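About Gillance

Our Company
Our Service
Our People
Visit Us

Our Company

Gillance supplies and maintains robotic arms for shared kitchens, break rooms and serving areas. We were founded by Nazmiye Uysal and Helmut Fröhlich, who had worked together for many years on packaging lines and believed that the same equipment could be put to good use in much smaller rooms. The company remains privately held, and both founders continue to take part in its daily work.

We employ 50 people at two sites. Our head office and test kitchens are in Otwood. Our workshop in Stokava assembles the arms, wires them and prepares them for delivery. Spare parts are kept at both sites so that a customer's service call does not wait on a shipment from the other end of the country.

Our Service

Our principal offering is the Stokava Counter Service, named for the town in which it was developed. Under a single agreement, the customer receives an arm with a two-finger gripper, installation, staff training and scheduled maintenance. The service is intended for offices, colleges and clinics where a kitchen is used by many people and cleared by very few of them.

The arm is taught a list of tasks agreed with the customer before installation. Most lists begin with cups, wrappers and empty packaging. Items that are soft, thin or transparent receive particular attention in our test kitchens, as they are the items most often left behind on a counter and among the hardest for a machine to pick up. A ceramic mug has a fixed shape. A plastic bag has a different shape each time it is put down, and a clear bag on a white surface offers very little contrast. Our engineers therefore practice with such items daily, on ordinary counters furnished with the things a customer would have there.
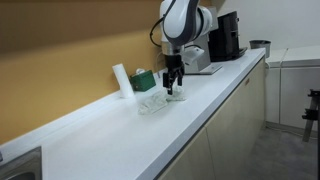
Soudabeh Shahbazi wrote to us after her college's first term with the service that she had expected to be impressed by the mugs and had ended up caring only about the bags. "Anyone will pick up a mug in the end," her letter continued. "The bags and film used to stay until Friday. I would still like the arm to work faster, and I have told your office so twice, but I would not give it back."

We are grateful for letters of this kind, including the portions that ask us to do better. Speed is a fair point. The arm moves slowly near the counter by design, and customers who share a room with it during working hours are advised to schedule longer tasks for the early morning or the evening. A revised motion program is now in trial at Otwood and will be offered to all current customers at no added charge.

What the Agreement Includes

A site visit and a written task list, approved by the customer
Delivery, mounting and safety checks
Training for staff members named by the customer
Scheduled maintenance visits and telephone support on business days
Replacement of gripper fingertips as they wear

The agreement does not include plumbing, electrical work or changes to cabinets. Where these are needed, we will provide drawings for the customer's own contractor. The arm is not offered for food preparation, and it is not to be used with knives, glassware that is already broken, or open containers of hot liquid.

At present, 121 arms are in service under our agreements. The majority are in workplace kitchens — the remainder are divided between colleges and clinics.

Our People

Nazmiye Uysal serves as Managing Director and is responsible for customer agreements and finance. Helmut Fröhlich serves as Technical Director and oversees the Stokava workshop. Berkay Kırmızıgül heads the test kitchens in Otwood, where new tasks are tried before they are offered to customers. Sorin Georgiev leads field service and is the first point of contact for maintenance questions.

The Bùi Apprenticeship is open to applicants who have completed a technical course in electronics, mechanics or a related subject. Apprentices divide their time between the workshop and the test kitchens and are paid throughout. Applications are accepted each April.

Visit Us

Prospective customers are welcome to see the service at work in Otwood. Visits are by appointment and include time with an engineer. Guests may bring items from their own kitchens and ask to have them tried on the counter — we encourage this, and we will report the results in writing whether or not an agreement follows.

Requests for appointments should be addressed to the Otwood office. Please state the type of kitchen, the length of the counter and the hours during which the room is in use.

Page last reviewed 2026-04-04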